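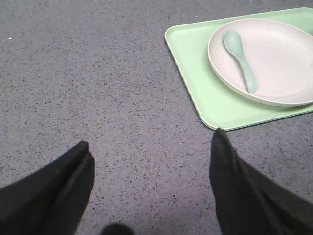

Kitchen and food preparation area – monthly safety checklist
Troluris House, ground floor
Date of check: December 13, 2025
Checked by: Cadi Landeg
Accompanied by: Kobe Van Damme (kitchen)
Previous check: K. Cullinane
Result: passed with actions

Mark each line Yes, No or N/A. Any No must have a comment and a name against it. Leave the sheet in the blue folder by the office door and send a copy to Eilidh Lennox.

1. Floors and access

1.1 Floors clean, dry and free of trip hazards – Yes
1.2 Mats flat, edges not curling – No
Comment: Mat by the back door has lifted at one corner. Taken up during the check. Kobe to order a replacement, same size as before.
1.3 Fire exit clear on both sides – Yes
Comment: Bread crates were stacked outside in July and this was raised then. Clear today.
1.4 Lighting working in all areas – No
Comment: Tube out in the dry store. You can see well enough with the door open but not with it shut. Bart Goossens has spares.

2. Worktops and surfaces

2.1 Worktops free of cracks, chips and open joints – Yes
2.2 Sealant behind worktops sound – No
Comment: Coming away behind the sink on the left side, a short length only. No mould. Needs cutting out and redoing, please don't go over the top of the old bead again.
2.3 Cleaning product in use and labelled – Yes
Comment: Spray bottles are labelled but two labels are hard to read. New ones printed.
2.4 Chopping boards in good condition, colours kept apart – Yes
Comment: The red board is getting scored. Fine for now, look again next month.

3. Fridges and freezers

3.1 Temperature log filled in twice daily – No
Comment: Evening readings missing on several days. Kobe says the late shift has been writing them on the whiteboard and they get wiped off. Readings go on the sheet. Eilidh to remind the late shift.
3.2 Tall fridge (Votov, asset 784) at 5°C or below – Yes
Comment: 4°C on the probe. The door display agreed.
3.3 Chest freezer (asset 51) at -18°C or below – Yes
Comment: Ice building up round the lid. Defrost before the new year delivery.
3.4 Door seals clean and closing properly – Yes
3.5 Raw food stored below cooked food – Yes
3.6 All opened food dated – No
Comment: Tub of coleslaw with no date, thrown away. Everything else was dated.

4. Electrical and gas

4.1 Leads and plugs undamaged – Yes
4.2 Portable appliance labels in date – No
Comment: The Bava kettle has no label at all. It looks to have been brought in from upstairs. Unplugged and put in the office until Bart can test it.
4.3 Gas shut-off reachable and signed – Yes
4.4 Extraction filters clean – Yes
Comment: Cleaned the week before. Much better than last time.
4.5 Slicer guard fitted and isolator working – Yes
Comment: Ichikawa slicer. Guard fitted, isolator tried twice. Authorised user list on the wall still has people on it who have left. Eilidh to update.

5. Fire and first aid

5.1 Fire blanket in place, pull tabs free – Yes
5.2 Extinguishers in date, pins and seals intact – Yes
5.3 First aid box complete and in date – No
Comment: Blue plasters very low and the burns gel is out of date. Order raised, ref 1335.
5.4 Accident book available – Yes
Comment: One entry since the last check, a minor scald to the hand. Already followed up by Kevin Cullinane.

6. Handwashing and waste

6.1 Hot water, soap and paper towels at the hand basin – Yes
Comment: The hot tap takes a while to run warm first thing. Bart has looked at it and says it is the length of the pipe.
6.2 Basin used for handwashing only – No
Comment: Teaspoons in it. Removed.
6.3 Bins lidded and emptied daily – Yes
6.4 No sign of pests – Yes
Comment: Bait boxes undisturbed. Contractor's report is in the folder.

Actions still open

Replace back door mat – Kobe
Light tube, dry store – Bart
Sealant behind sink – Bart
Evening temperature readings – Eilidh
Test or dispose of kettle – Bart
Update slicer user list – Eilidh
First aid items – Cadi, on order
Defrost chest freezer – Kobe

Carried over from the last sheet: shelf bracket in the dry store, now fixed and closed.

Signed: C. Landeg
Seen by: E. Lennox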